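Home | Fixtures | Results | Club News | Contact

Akness go to Tadport with a four-point cushion

Akness will travel to Tadport on Tuesday evening knowing a draw is enough to keep them top of the regional handball league going into the break. They had a harder time than the score suggests against Magesa last weekend, winning 31-27 after trailing for most of the first half.

Magesa came with a plan and stuck to it. They pressed high on Candela Soler, cut off the pass to the pivot and made Akness shoot from distance. With 10 minutes gone the visitors were up by five and Akness had already used a timeout.

Coach Said Ait Ali moved Soler out to the left and brought Remedios Villalobos on in the middle. The goals started to come. Villalobos scored four before the interval, two of them on the break, and it was level at the whistle.

"We were slow getting back and they punished us," Ait Ali said afterward. "The second half was closer to how we train."
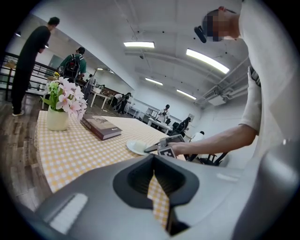
A hand-held gripper over a small white saucer at a table with a checkered cloth.

The second half belonged to goalkeeper Marina Galanis. She stopped two penalties and kept Magesa scoreless for a spell of nearly eight minutes, by which time Akness had built a lead they never gave up. It was her 100th game for the club, and she was given a signed shirt in the hall before the warm-up.

Tadport are sixth but have lost only once at home. They beat Plukomine there last month with a goal in the final seconds, and their right back is the leading scorer in the division. Akness won the first meeting this season by three, in a game with 42 goals in it and a red card for each side.

Villalobos took a knock to the ankle late on and sat out the first practice of the week. Ait Ali expects her to play. Cayetano Peñalver, who coaches the under-16s, will be on the bench while the regular assistant is away.

Throw-off is at 7:30 p.m. The supporters' bus leaves the sports hall parking lot at 5:45 and there are still seats. Pay on board, cash only. The under-16 game against Plukomine has been moved to the small hall and starts an hour earlier than printed on the fixture card.

Share 10 | Comments 4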